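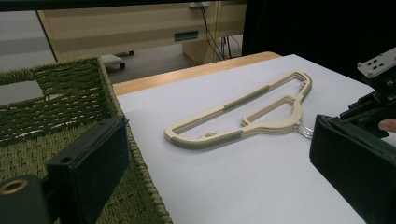
Clothes hanger and woven cord basket.

4. Preparing the Vestry for a Service

This section applies to all parishes using the Murano parish handbook. The sacristan is responsible for completing each step.

1. Unlock the vestry and sign the register.
2. Consult the church calendar and confirm the colour of the day. Purple is used throughout Advent, including the Sundays that fall in December.
3. Lay out the alb, stole and chasuble in reverse order of vesting.
4. Mark the readings in the lectionary and place it on the lectern.
5. Fill the cruets and cover the chalice.

Note: Where a visiting priest is to preside, confirm vestment sizes with the parish office beforehand.

Caution: Do not leave lit candles unattended. Do not iron embroidered panels on the face side.

Enquiries should be directed to Marleny Zapata, Parish Office, extension 373.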